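About Flidulix

Flidulix makes machines for people who dry, crack, sort and pack nuts and dried fruit. Our customers are growers, cooperatives and packing houses. Some of them process one small harvest each year and others work in two shifts from September until spring. We build for hazelnuts, walnuts, almonds, apricots, figs and raisins, and we are always willing to look at another product if you send us a sack of it.

How the company started

The company was started by Ertuğrul Karabulut, whose family had hazelnut orchards and a small cracking shed. The cracker in this shed was an old one and it was adjusted with a spanner and a lot of patience. When the nuts were of different sizes, many kernels were broken, and broken kernels are sold at a lower price. Ertuğrul had been trained as a toolmaker. He made a new pair of cracking plates for his father, then a pair for a neighbour, and in the following season he received orders from villages where he did not know anybody.

For the first years we produced only crackers. The sizing drums came later, when customers told us that a good cracker is of little use if the nuts before it are not sized properly. They were right, and we should have thought of it earlier.

Today we are 11 people in the workshop and 7 in the office, the stores and the service team. Welding, turning and final assembly are done in our own building. Motors, bearings and electrical cabinets we buy from suppliers, and we choose types which can be found in an ordinary trade shop, so that a customer does not have to wait for a parcel from us in the middle of the harvest.

What we make

The Girnent is our cracking line. It consists of a feed hopper, a sizing drum, the cracker and an air separator for the shells. The gap between the plates is set by a hand wheel with a scale, and the setting can be written down and used again next year. The Girnent 200 is the model for small growers and cooperatives. It runs on a normal workshop supply and passes through a double door without being taken apart.

The Kolell is a drying cabinet with trays for figs, apricots and other soft fruit. The air enters from the side and changes direction during the cycle, so the trays at the back do not need to be exchanged by hand with those at the front. The trays are made of stainless steel and can be washed in the machine or outside it. We also deliver the Kolell with a trolley, which we recommend for anybody who fills it more than once a day.

Besides these two we build inspection tables, bucket elevators, vibrating feeders and bagging stands. Many customers already own machines from other makers and want only one new element between them. We are happy to do such work, but please send us the heights and the widths of your existing equipment before you ask for a price. A drawing by hand is enough.
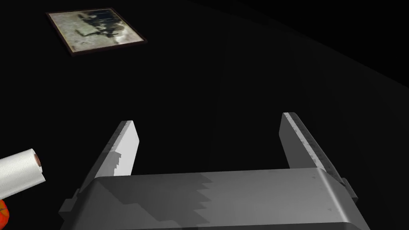

Who you will speak with

Dilek Sarıgül is responsible for sales and for the first visit. She studied food engineering and worked in a raisin packing house before she came to us, therefore she will ask you many questions about moisture and storage. It is useful to have your figures from the last season ready.

Birsen Aydoğan leads the drawing office. Every line that leaves our building has passed over her desk, and it is she who decides if a special wish can be built safely. When she says that something will take longer, please believe her.

Filipa Esteves looks after our customers in Portugal and Spain, mainly almond and fig growers. She is on the road for a large part of the year and is best reached by e-mail in the evening, or by telephone before 9 in the morning.

Mihret Tamiru manages service and spare parts. She keeps a record for each machine, with its serial number, the plates that were fitted and all later repairs. If you bought your machine second-hand, she can usually still tell you how it was delivered.

Trials with your own product

We do not like to sell a cracking line from a catalogue. Nuts from one valley can have a thicker shell than the same variety from the next valley, and the year also makes a difference. For this reason we keep a complete Girnent in our trial hall, and you can bring or send your product and see the result. We weigh whole kernels, broken kernels and shells separately and you receive the sheet, also when the result is not so good.

For dried fruit a trial needs more time. Fresh figs cannot travel far, so for the Kolell we often lend a small cabinet for a few days during the season. There are only a few of these cabinets and they are normally reserved early. February is a good month to ask.

Service and spare parts

Before the harvest our technicians visit customers who have a service agreement. They change the worn plates, check the belts and the guards, and clean the air channels of the separator. Customers without an agreement can of course also call us, but in the season those with an agreement come first.

Our stores hold 329 different spare parts, including parts for crackers which we stopped building long ago. Orders received before noon leave on the same day. The numbers are stamped on the larger parts and printed in the back of the manual for the smaller ones.

Our neighbours at Güler

The sheet metal for our hoppers and cabinets is cut and folded by Güler, a workshop in the next street. We have worked together since the first sizing drum. When a customer needs a hopper in an unusual shape, Birsen walks over with the drawing and the question is often solved before lunch.

Visiting us

Visitors are welcome from 8.30 until 17.00. Please call one or two days before, especially if you would like to see a machine running. Lorries should use the rear gate, where there is a ramp and a forklift. Closed shoes are required in the workshop, and we have ear protection for guests at the entrance.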